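4. Setting up the Ploten for folding on a bed

I run my Ploten folder on a mattress these days, and this section covers the bits that differ from the table set-up in section 3. Set aside an evening for it the first time.

Before you start: keep the stop button within reach whenever the grippers have power, and take your rings off. The fingers close harder than they look.

4.1 Zeroing the grippers

1. Switch off at the wall, wait for the fan to stop, then switch back on with both grippers open.
2. Hold the Inau controller's green key until it beeps 2 times.
3. Open the Height page. My left gripper reads 1,982 at rest. Yours will be different, so write it down somewhere you won't lose it (mine is in pencil inside the cupboard door).
4. Close and open each side in turn. If one drags, go to 4.4 before you do anything else.

4.2 Teaching it the soft surface

A mattress gives and a table doesn't, so the factory touch setting will happily push the fingers into the bedding and come up with a pinch of sheet as well as shirt — I lost a whole afternoon to that!

5. Pull the sheet as flat as you can and tuck it in. Small ripples are fine.
6. Set Touch to 200 and Speed to slow.
7. Lay one short-sleeved top flat, in a plain colour that stands apart from the sheet. I use blue on green.
8. Bring both grippers down by hand control, one to each side of the lower part of the shirt, and stop just above the cloth.

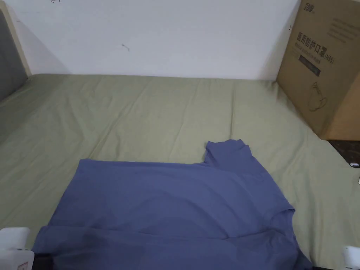 Contreras wrote in to say that step 8 goes better with the Speed dial at its lowest mark, and that on a foam mattress the Touch figure had to come down a little further. I'd try that if yours keeps grabbing the sheet.

9. Press Save while the grippers are hovering. Don't let go of the hand control first or it'll store the wrong height.
10. Run 6 practice lifts, smoothing the shirt out again between each one.

Caution: never save a height with a finger touching the bedding. The Zarirby firmware takes it as the floor, and you'll be back at step 1.

For sticking fingers, see 4.4.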